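Nendier has taken its two-armed packing robots out of service at the Gillis returns center after one of the machines kept closing its hand on a garment when it had been told to let go, the company said.

Nobody was seriously hurt. A technician's sleeve was caught between the robot's fingers and a skirt during a morning run, and she was held at the wrist until a coworker pressed the emergency stop. She was checked for bruising and went back to work the same day.

The robots fold returned clothes and put them into paper bags for resale. Nendier had been running them at Gillis since June, first on towels and later on skirts and light dresses, which the company says are harder because the fabric slides and bunches.

According to an incident summary given to staff on Monday, February 19, 2024, the trouble was traced to the wiring at the right wrist. Repeated bending had worn the insulation on one wire, and the signal telling the hand to open did not always get through. The control software read the missing signal as "no change" and left the fingers closed.

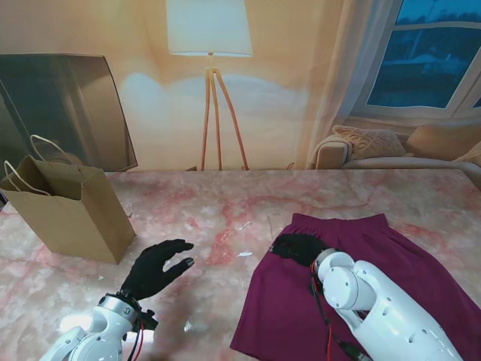 The same summary says the fault had shown up earlier in testing. In a set of 200 folding and bagging runs, the robot finished 194 without a problem. In 5 of the others the right hand was slow to release the cloth, and in the last one it did not release at all. Those runs were logged as fabric snags, and the wrist was not inspected.

"We put it down to the material, and that was the wrong call," said Marisa Sorrentino, who manages the robot program for Nendier. "A hand that doesn't open when you ask it to should have been treated as a safety matter the first time."

Sorrentino said the software is being changed so that a lost signal will stop the arm and cut power to the fingers. The wrist wires will be replaced on every machine, and the new ones will be inspected after every 100 hours of use. Workers have also been told to keep out of reach of the arms while the power is on, including when a garment needs to be straightened by hand. Until now that had been allowed at low speed.

Tilard, which supplies the hands, said it was looking at returned parts and would not comment on the cause until that work was done.

Clothing at Gillis is being folded and bagged by hand for the time being. Nendier did not give a date for restarting the machines. A second site, at Carbone, uses an older model with a different wrist and is still operating.

COMMENTS (4)

dockside_ray
Logging it as a snag is how you never find it. We had the same thing with a conveyor sensor, months of "jammed box" in the book.

P. Hallam
Glad she's OK. Was the stop button within her own reach or only the coworker's? The article doesn't say.

tensileben
Missing signal = stop. This is basic stuff and I'm surprised it shipped any other way.

kmo44
My sister works there, they are way behind on bags this week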